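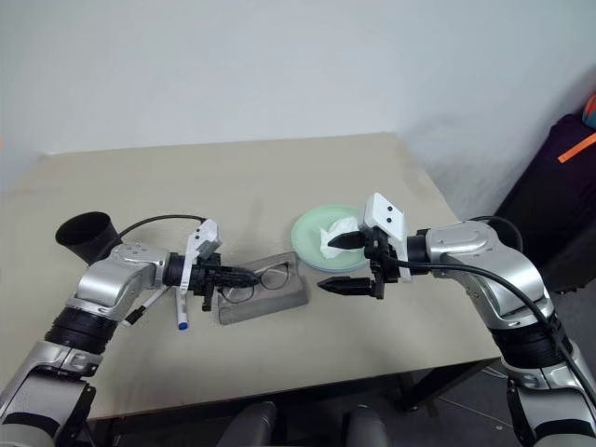
Agnes Cruickshank wrote to me after the last post to say that I had the property tax appeal deadline wrong, and that if anyone in Haldane followed my advice they would miss it. She is right. The form has to be postmarked within 30 days of the date printed on the notice, and I had counted from the day mine showed up in the mail. I've corrected the old post and put the change at the top.

Her note got me to finish writing up the rest of my own appeal, so I'll do that now.

Our notice came with a new assessed value well above what we expected. We haven't added on to the house. The kitchen is the one we bought, and the roof is older than that. I called the assessor's office and asked for the property record card. You can ask for it at the counter too, but by phone they'll email it the same day.

Read the card slowly. Ours listed a finished basement. Our basement has a concrete floor, a water heater and a lot of paint cans. It also gave the living area as 3060 square feet, a figure that only makes sense if you add the basement to the two floors above it. I measured the outside walls on a Saturday with a long tape, drew each floor on graph paper and wrote the lengths along the sides.

Then I looked for comparable sales. The county site lets you search by street and year. I wanted houses of the same age, on the same kind of lot, sold in the year before the assessment date. I found four and dropped 2 of them, one for being on the creek and one for being a sale between relatives. Gilles Roussel appealed the year before I did and lent me his folder, and his comparables were closer to his house than mine were to ours. I used what I had.

The packet I sent in had the form, a one-page letter, the record card with the errors marked in pen, my floor drawings, photos of the basement and a sheet with the sales. I left out everything about how high the taxes are. The board can't change the rate, and Gilles said he watched a man use up his whole hearing on it.

The hearing was in November, in the small room on the second floor of the town offices. Each owner gets ten minutes. I used maybe six. They asked whether there was any heat in the basement (no) and whether the assessor had been inside (also no – the card said "estimated"). Then they thanked me and called the next person.

The letter came a few weeks later. They took the basement off and left the rest of the value alone, so my comparable sales did nothing that I can see. It saves us $160 a year. I had hoped for more, but the record is now correct, and it will stay that way for the next assessment unless someone changes it back.

A few things I'd do differently. I'd ask for the card before there was a reason to, in a year with no new notice. I'd make an extra copy of the packet, as I gave mine to the board and had to look at my own case upside down across the table. And I'd send it by certified mail. I used a regular stamp and then worried for a week.

Agnes also asked whether a tenant can appeal. As far as I know it has to be the owner, or someone with a signed letter from the owner, but call the office and check. I've been wrong once already.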